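Compartment Boxes: Coffee Station, Ilton Street Office
Filed under: Workplace / Storage / Small Joinery
3 min read

A short gallery page on the wooden compartment boxes used for single-serve packets at the coffee station in our Lirkolville office. Notes cover the box, the dividers and how packets are loaded. 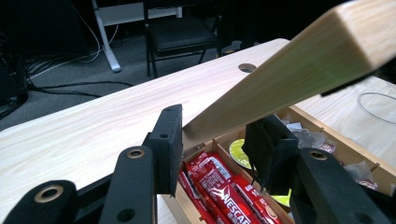 Vimala Fernandes wrote in to ask whether the compartments should be cut to the packet or the packet chosen to suit the compartment, as she had built a box from the Birier pattern and found that a change of sugar supplier left two of her sections too narrow to get a finger into. She now makes the dividers removable and leaves the outer walls alone.

Her method is sound and we have adopted it for new boxes. The existing ones stay as they are until they wear out.

Box. Light wood, thin plywood walls, internal dividers forming separate compartments. Thin walls keep the outside dimensions small, which matters on a shared table. They dent at the corners if dropped.

Packets. Red Nescafé, placed side by side in a row in one compartment. We load on edge where the depth allows, print facing the user. A row should be snug enough to stand when half of it is gone. If it slumps, put a folded card behind the last packet.

Plank. Pale, straight-grained, square at the end. Boards of this kind are the usual stock for shelf work here. A straight grain is worth paying for on a narrow shelf — it stays flatter through the summer and planes without tearing.

Finish. Bare wood inside the compartments. We tried an oil finish on one Halvorsen box and the paper sugar sachets picked up the smell within a week. Wax on the outside faces only, two thin coats, buffed after each.

Dividers. For the removable type, cut the slots to the thickness of the ply plus the thickness of a sheet of paper. Any tighter and the divider swells into place in damp weather. Any looser and it rattles when the box is moved. Ease the top edge with fine sandpaper, since hands pass over it all day.

Refilling. Remaining packets go to the front and new ones go in behind. The station went through 1,609 packets in the first half of the year, coffee and sugar together, with 49 discarded as torn or out of date. Most of the torn ones came from overfilled compartments.

Cleaning. Empty the box, turn it over, tap the base, then brush the corners with a dry paintbrush. Do not rinse. Sugar that has set hard in a corner comes off with the tip of a wooden skewer.

Drawings for the removable divider will be added to the Birier pattern sheet in July.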